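Catalogue > Hands and grippers > Grolinberg hand

Grolinberg hand

The Grolinberg is a robotic hand sold by Skiltine as a complete kit or fitted on site. It is meant for light household and workshop jobs, such as picking up cups, moving small tools and opening drawers. The kit comes with a wrist mount, a power lead, a spare set of fingertips and a printed manual. Skiltine lists the kit under order number 1122.

The hand was designed by Mihret Ayele, who had earlier worked on grippers for packing lines. Sales began in March, and buyers can choose between the kit and a fitting service, which takes 2 days.

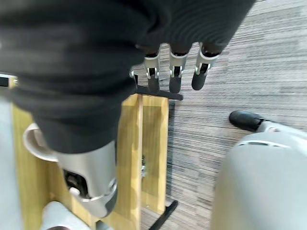

Covers are sold separately under the name Tefera. They slide over the wrist and can be taken off for washing at 40 degrees. The black one gathers into broad folds over the hand, while the fingers stay bare metal down to their dark tips, so grit can still get into the open slots at the joints. The manual advises brushing these out after work at floor level. A cover lasts longer if it is not pulled tight.

Kiros Kassa tested the hand at Dastdale and found the grip steady on handles but weak on flat sheets. A revised manual was issued on Thu 16 April.

Comments

bench_four: Does the cover come in a smaller size? Mine bunches up at the wrist.

Oda: Fitting took both days as stated. Spare tips were missing but came by post.

R. T.: Page 4 of the manual has the cleaning steps.

Contact | Copyright Skiltine | Back to top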